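Jornada de puertas abiertas en Drillgate: una mañana viendo doblar camisetas

Si alguien quiere saber en qué punto está la humanidad, que vaya a una nave industrial en noviembre, a las nueve y media de la mañana, a ver cómo una máquina de última generación se enfrenta a un calcetín. Yo fui. Me dieron una acreditación, una botella de agua con el logotipo de la casa y un folleto que prometía «el hogar que se cuida solo», y a las once y cuarto el calcetín seguía en su sitio.

Drillgate abre sus instalaciones una vez al año. Durante mucho tiempo se dedicaron a automatizar cosas sensatas: cajas, palés, tornillos, tapones que giran. Ahora les ha dado por la casa. Por la casa de usted, y por la mía, que ya me gustaría verlos. La jornada costaba doce euros con café incluido y ocupaba dos plantas: abajo, el almacén y la tienda simulada; arriba, lo que ellos llaman el piso, que es un piso de verdad, con su cocina, su baño y un sofá que nadie elegiría para sí mismo.

Empiezo por abajo, que es lo que mejor funciona y por tanto lo que menos gracia tiene.

La tienda simulada

Han montado cuatro pasillos de supermercado con producto real. Un brazo sobre una base con ruedas recorre los lineales y repone. Se llama Clandora, tiene el tamaño de una nevera combi y se mueve con la parsimonia de quien cobra por horas. Según el panel de la entrada, en la última semana de pruebas había colocado 2.000 artículos, de los cuales 957 eran latas. Me pareció un dato sincero. Las latas son el mejor amigo del robot: son duras, son iguales unas a otras y no cambian de forma cuando se las mira.

Clandora repuso tomate triturado delante de nosotros sin un solo fallo. Luego pasó a las bolsas de patatas fritas y ahí el público se despertó. La primera la cogió por una esquina y la bolsa quedó colgando como un murciélago. La segunda la agarró por el centro, con un crujido que se oyó hasta en la máquina de café. La tercera la dejó de pie, perfecta, y hubo un aplauso. La bolsa se cayó durante el aplauso.

Pregunté qué pasa con los productos rotos. Me dijeron que el sistema los detecta y avisa. ¿A quién avisa? A una persona, claro. Esa persona viene, recoge las patatas, barre y da a un botón verde. En los cuarenta minutos que estuve en la tienda vi venir a la persona seis veces, siempre con la escoba ya en la mano, y reconozco que acabé mirándola más a ella que a la máquina. Caminaba más deprisa, eso sin duda.

También había una demostración de cobro automático de fruta a granel. Confundió un caqui con un tomate. Yo también los he confundido, así que paso página.

La escalera

Entre las dos plantas hay una escalera de diecisiete peldaños que los robots no pueden subir. Los llevan en montacargas. Lo apunto sin comentario.

El piso

Arriba se nota el cambio de público. Abajo había gente de logística con chaleco; arriba, parejas con cara de estar comparando hipotecas. La visita va por estancias y en grupos de ocho, con diez minutos por habitación y un timbre para cambiar, como en las citas rápidas.

En la cocina, Min. Así bautizaron al robot pequeño, un torso con dos brazos atornillado a un carro, que carga y descarga el lavavajillas. Descarga muy bien. Saca los platos uno a uno, los apila con un cuidado casi religioso y no rompe nada. Tarda 400 segundos en vaciar la cesta inferior, cifra que aparecía en una pantalla con un tipo de letra enorme, como si fuera un récord. Para quien no tenga ganas de dividir, son seis minutos y cuarenta segundos. En mi casa eso se hace mientras sube el café, y con una mano, porque en la otra está el teléfono.

Cargar ya es otro cantar. Min exige que los platos lleguen limpios de restos, separados y en una bandeja concreta. Es decir, que pide lo mismo que pedía mi suegra, solo que mi suegra luego invitaba a comer.

El baño estaba cerrado por mantenimiento. Asomé la cabeza y olía a lejía. Alguien lo había limpiado a conciencia y sospecho que tenía rodillas.

Y llegamos al dormitorio, que es a lo que yo había ido. La ropa es el gran asunto pendiente. Cualquiera que haya trabajado con telas lo sabe, y cualquiera que haya doblado una sábana bajera también. Una lata tiene una forma; un jersey tiene todas las que quiera. Si lo coges por el hombro, la manga se va por su cuenta; si lo coges por el bajo, el cuello desaparece.
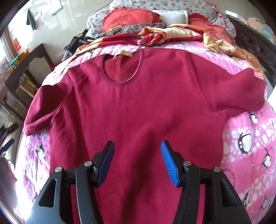 Lo que hacen en Drillgate con la ropa es, en esencia, tomar apuntes de la gente. Una persona empuña una pinza de dos dedos con una cámara encima, la misma clase de pinza que luego llevará el robot, y se pone a hacer la faena de la casa a ese ritmo de buzo. Estirar, pellizcar, doblar una manga, doblar la otra. El programa mira las grabaciones y aprende, o esa es la idea. Nos dejaron probarlo con una pila de prendas y una mesa.

Diré en mi defensa que llevo toda la vida doblando ropa. Con la pinza volví a tener tres años. Uno no sabe cuánto hacen los otros tres dedos hasta que se los quitan: alisan, sujetan, notan si han cogido una capa de tela o dos. Con dos dedos tiesos, o pillas el jersey entero o no pillas nada. Una señora de mi grupo dobló una sudadera en menos de un minuto y la guía le preguntó si buscaba trabajo. No sé si era broma. La señora tampoco, y se quedó con la tarjeta.

Después salió el robot que ya ha aprendido, el sistema Dillonora, con dos brazos blancos colgados de un bastidor sobre una mesa gris. Mesa lisa, fondo liso, luz pareja, sin una sombra. Pusieron una camiseta extendida. La dobló. Bien doblada, además, con las mangas hacia dentro y el bajo hacia arriba, como en las tiendas. Veintitantos móviles en alto. Confieso que a mí también me gustó verlo, y que se me escapó un «mira tú».

Luego una niña, que no debía de llegar a los diez años y a quien propongo para la dirección técnica, preguntó si podía hacerlo con la camiseta hecha una bola. Se hizo un silencio. El personal es amable y la política de la casa es probarlo todo, así que arrugaron la camiseta y la echaron sobre la mesa. Dillonora la levantó por un punto, la miró, la bajó. La levantó por otro punto, la miró, la bajó. Al cuarto intento había conseguido una bola distinta. El timbre nos sacó de allí antes del desenlace.

Mi objeción va por otro lado, y la dejé escrita en el cuestionario. El dormitorio de la demostración tenía una cama con sábanas blancas, una lámpara y nada más. Yo no conozco ninguna casa así. En las camas donde se dobla ropa de verdad hay una colcha con dibujos, cojines de una boda, una manta encima de otra manta y un sol que entra por la ventana y deja medio edredón de otro color. En un sitio así hay que saber primero qué es el jersey y qué es la cama, y solo entonces empieza lo de las mangas. En la ronda de preguntas me dieron la razón más deprisa de lo que esperaba. Precisamente por eso, me explicaron, graban en casas corrientes y con lo que haya puesto: llevan 119 hogares y quieren muchos más. Les pregunté si ordenaban antes de grabar. Tienen prohibido ordenar. Es el primer empleo que conozco con esa cláusula y pedí una copia para colgarla en casa.

La charla de la una

A la una hubo una charla en la cantina con diapositivas. Fue más prudente que el folleto. Vinieron a decir que en el almacén los robots ya se ganan el sueldo, que en la tienda se lo ganan a ratos y que en la casa todavía no lo cobran. Hablaron de fiabilidad, que es donde duele: doblar bien nueve camisetas de cada diez queda estupendo en un vídeo, pero la décima acaba en el suelo y, si hay perro, es del perro.

Alguien del fondo preguntó por el precio. Contestaron que era pronto para hablar de precio. Otro preguntó por las escaleras. También era pronto para hablar de escaleras. Un tercero quiso saber si la máquina planchaba y en la sala se rió hasta el que pasaba las diapositivas.

Me quedé con una cosa que dijeron casi de pasada: lo más difícil de enseñar es cuándo parar. Una persona alisa una arruga, mira, y decide que ya vale. El robot puede pasarse la tarde alisando, o no alisar nunca, según cómo le hayan contado lo que es una arruga. En mi familia hay de los dos modelos, así que lo entendí a la primera.

Cosas prácticas, por si alguien se anima el año que viene

Se aparca mal. El autobús deja en la rotonda y desde allí hay diez minutos andando por un arcén poco romántico. Conviene ir con el primer turno; a mediodía las baterías flojean y los técnicos también. Los niños entran gratis y hacen mejores preguntas que los adultos. En la cantina hay tortilla – hecha a mano, me lo confirmaron – y una cafetera automática que se tragó mi moneda y me dio agua caliente. Vino una persona, le pegó un golpe en el costado y salió el café.

De la parte de abajo volvería a ver las latas. De la de arriba, volvería solo por el dormitorio, dentro de un par de años, y llevaría un jersey mío, uno de los gordos, hecho una bola en el fondo de la mochila. La guía dijo que lo aceptaban como reto. Le dije que contara también con la colcha.

Llegué a casa a las cuatro menos cuarto. La lavadora había terminado y la ropa seguía dentro.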